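Régler la caméra de poignet d'une cellule simulée

Cette fiche concerne la cellule de cuisine du projet Drolura, telle qu'elle tourne sur le simulateur Rarkden. Elle s'adresse à ceux qui reprennent une cellule existante après un changement de pince, ou dont les vues ne correspondent plus aux positions enregistrées. Comptez une demi-heure si les fichiers sont en ordre.

Avant de commencer

Fermez toutes les sessions ouvertes sur la cellule. Copiez le dossier de configuration ailleurs — la sauvegarde automatique écrase la version précédente à chaque lancement. Vérifiez ensuite que le port 2936 est libre, sans quoi le serveur de rendu démarre mais n'envoie aucune vue.

Étape 1 : remettre le bras à zéro

Chargez la cellule sans objets. Envoyez le bras en position de repos et attendez que les vitesses articulaires affichées retombent à zéro. Si une articulation continue à dériver, le gain d'amortissement est trop faible. Augmentez-le par petits pas et relancez.

Étape 2 : rattacher la caméra

La caméra de poignet doit être fille du repère de la bride, et non de celui d'un doigt. C'est l'erreur la plus courante après un remplacement de pince : la vue bouge alors à chaque fermeture. Ouvrez l'arborescence, déplacez la caméra, remettez son décalage à la valeur notée dans la fiche Michalski, puis enregistrez.

Fermez et ouvrez la pince plusieurs fois. Les doigts doivent se déplacer dans la vue, le plan de travail doit rester fixe.

Étape 3 : vérifier les contacts

Réglez la durée du pas de simulation à 2 millisecondes. Au-delà, les objets fins traversent les doigts ou sont éjectés à la fermeture. Les couverts sont de bons candidats pour cet essai, car leur maillage de collision est étroit.

Placez un couvert entre les doigts, fermez lentement, levez, attendez, reposez. Faites 100 cycles avec la graine 22. Un glissement isolé n'a rien d'inquiétant. Des glissements répétés au même endroit indiquent un maillage de collision trop grossier. Régénérez-le avant de toucher au frottement.

Étape 4 : recaler les vues fixes

Les caméras fixes se règlent en dernier, bras en place et objets chargés. Affichez les vues côte à côte et cherchez une position où la pince reste lisible au-dessus du plan de travail. Une vue éloignée aide à repérer les objets mal posés ou à la mauvaise échelle, un défaut fréquent avec les modèles importés de la bibliothèque Prurnley.

Enregistrez chaque vue sous son propre nom, puis relancez la cellule une fois pour contrôler que les réglages ont été conservés. 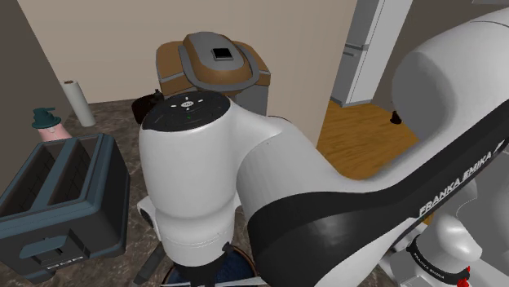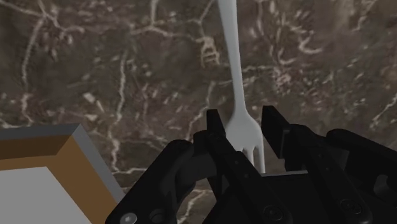

Vue éloignée, avec le plan de travail chargé :

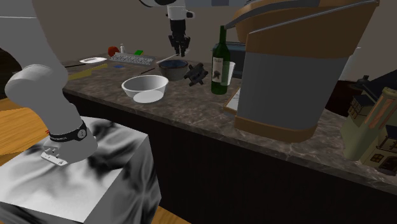
Faut-il refaire tout le réglage après une mise à jour du simulateur ?

Les étapes 1 et 3 suffisent en général. Reprenez aussi l'étape 2 si la mise à jour a modifié le modèle de la pince, et l'étape 4 si les vues enregistrées ne se chargent plus.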